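Zarnitura Ikach Butcher-Block Worktop

Item group: Worktops and table surfaces
Lead time: made to order, cut Fridays
Ships from: Omusdale

Overview

The Ikach is an edge-glued hardwood worktop for kitchens, studios and light-duty benches. It is supplied as a plain slab with square corners and a sanded face. Legs, frames and fixings are sold separately. The top is built from full-depth strips, so it can be resanded many times over its life.

Specification

Thickness: 32 mm
Standard width: 60 cm
Length: 205 cm, or cut to order below that
Construction: hard maple strips, edge-glued, mixed lengths
Adhesive: water-resistant wood glue
Surface: sanded, unfinished or oiled
Edge: square, with a light break on the upper corner
Catalog number: 388

Color and grain

Strips are sorted for strength and moisture content only. Color is not matched. Expect light and darker strips side by side in the same top, with some mineral streaks and small tight knots. Tops ordered together are cut from the same batch where stock allows. Customers who need an even color should ask for the selected grade, which carries a longer lead time.

Light butcher-block surfaces in use
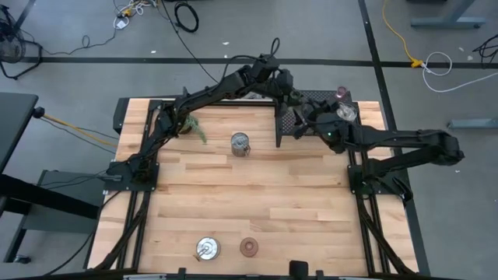
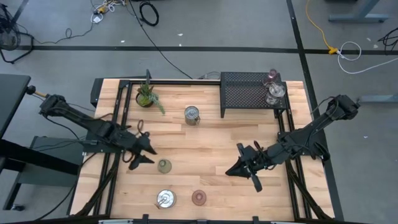 Finish and care

Unfinished tops must be sealed on all six faces before use. Sealing the upper face alone lets the underside take up moisture at a different rate, and the slab will cup. Two coats of hardwax oil are enough for a desk. Kitchen tops need three, with extra attention to end grain and to any cutout for a sink or tap.

Wipe up standing water. Pale rings from drinking glasses can usually be removed with a fine abrasive pad and a little fresh oil, worked along the grain. Do not use bleach or steel wool. Steel wool leaves particles in the pores that turn black later.

Mounting

Maple moves across its width with the seasons. Fix the top through slotted holes or with figure-eight fasteners, and leave the screws just short of fully tight. Do not glue the slab to a metal frame. Keep a gap at the wall -- 3 mm is sufficient for the standard width -- and cover it with a trim strip if needed.

Let the top rest flat in the room for two days before fitting, on battens, with air on both faces.

Options

Oiled finish, factory applied
Radius corners
Grommet hole, position to customer drawing
Selected color grade

Drawings and cutout requests go to Tomoyo Furukawa in the Omusdale office. Trade accounts are handled by Osamu Nakajima. Oiled tops cannot be returned once cut.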